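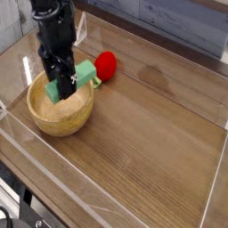 나무 그릇 하나가 장난감 상자를 이긴 여름

8월 한낮, 아이들 방에 엎드려 폼 블록을 굴려 본 사람이라면 안다. 이 가볍고 말랑한 덩어리가 얼마나 오래 사람을 붙잡아 두는지! 민트색 폼 블록과 둥근 나무 그릇, 빨간 공 하나. 이 정도만 있어도 오후가 훌쩍 지나간다. 우리 편집부는 이번 호를 준비하면서 플로크포트(Florkport)의 놀잇감 대여소에 여러 번 드나들었는데, 갈 때마다 가장 먼저 손이 간 것은 화려한 조립 세트가 아니라 선반 맨 아래 칸의 폼 블록과 그릇이었다.

폼 블록의 매력은 우선 소리에 있다. 떨어뜨려도 조용하다. 아파트에 사는 집이라면 이 한 가지만으로도 마음이 기울 것이다. 모서리가 둥글려진 것을 고르면 손에 쥐는 맛이 한결 좋고, 표면이 무광이면 작은 손에서도 덜 미끄러진다. 색은 취향대로 고르면 되지만, 나는 단연 민트색 편이다. 밝은 나무 바닥 위에 올려놓으면 색이 맑게 살아나고, 꿀빛 도는 나무 그릇 옆에서는 더 예쁘다. 여기에 새빨간 공이 하나 끼어들면 그때부터는 방 분위기가 확 달라진다.

그릇 이야기를 빼놓을 수 없다. 대여소 한쪽에는 몬더(Monder) 공방에서 깎은 나무 그릇이 나란히 놓여 있다. 공방 작업 일지에는 지금까지 깎은 그릇이 1602개로 적혀 있고, 그중 163개가 대여소로 왔다. 테두리가 도톰한 그릇은 아이가 두 손으로 잡기 좋고, 살살 밀면 안에 담긴 공이 벽을 타고 빙글 돈다. 집에서 쓰던 샐러드 그릇으로도 충분히 놀 수 있다. 다만 속이 너무 깊으면 어린아이 팔이 바닥까지 닿지 않으니, 처음에는 낮고 넓은 쪽을 권하고 싶다.

노는 법은 정말 간단하다. 블록을 그릇에 넣고, 다시 꺼내 탁자에 눕힌다. 긴 블록은 그릇에 비스듬히 걸쳐 두면 그대로 미끄럼틀이 되는데, 공을 굴려 넣는 각도를 찾느라 어른이 더 열심인 경우도 많다(나도 그랬다). 조금 익숙해지면 눈을 감고 만져서 블록과 공을 가려내 본다. 그릇을 엎어 놓고 그 위에 블록을 눕히는 놀이도 재미있다. 둥근 바닥 위에서 기우뚱거리다가 딱 멈추는 순간, 방 안에 환호성이 터진다.

대여소의 놀이 모임 이름은 '클롤룰러(Clollular)'다. 한 번에 열리는 자리는 17개인데 신청이 금방 찬다. 모임에서는 블록을 쌓기보다 눕히는 데서 시작한다. 탁자에 납작하게 눕힌 블록은 집어 올리기가 은근히 까다롭다. 가운데를 잡으면 수평이 맞고, 끝을 잡으면 반대쪽이 처진다. 아이들은 설명을 듣지 않고도 몇 번 만에 손의 위치를 옮긴다. 그 모습을 옆에서 지켜보는 일이 이 취재의 가장 큰 즐거움이었다.

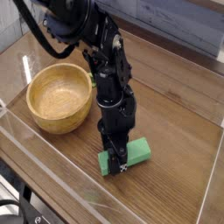 피스터: 우리 집은 블록보다 그릇이 먼저 사랑받았어요. 둘째는 그릇을 모자로 쓰고 온 집 안을 돌아다녔고요. 폼 블록은 손톱자국이 잘 남으니까 너무 무른 것은 피하시면 좋겠어요.

손톱자국은 대여소에서도 자주 듣는 이야기다. 눌러 보았을 때 천천히라도 제 모양으로 돌아오는 것이 오래간다. 닦을 때는 물기를 꼭 짠 천이면 되고, 햇볕 드는 창가에 오래 두면 색이 바래기 쉬우니 그늘에서 말린다. 나무 그릇은 물에 담가 두지 말고, 결이 거칠어졌다 싶으면 고운 사포로 안쪽을 가볍게 문지른 뒤 식용 오일을 얇게 먹인다. 기름이 스미면서 나뭇결이 또렷해지는데, 이 작업이 또 그렇게 기분 좋을 수가 없다!

대여소의 폼 블록은 거의 2583개에 이르고, 색깔별로 바구니에 담겨 있다. 신청은 대여소 창구에서 받으며 그릇과 블록을 함께 빌릴 수 있다. 공은 따로 적어야 한다.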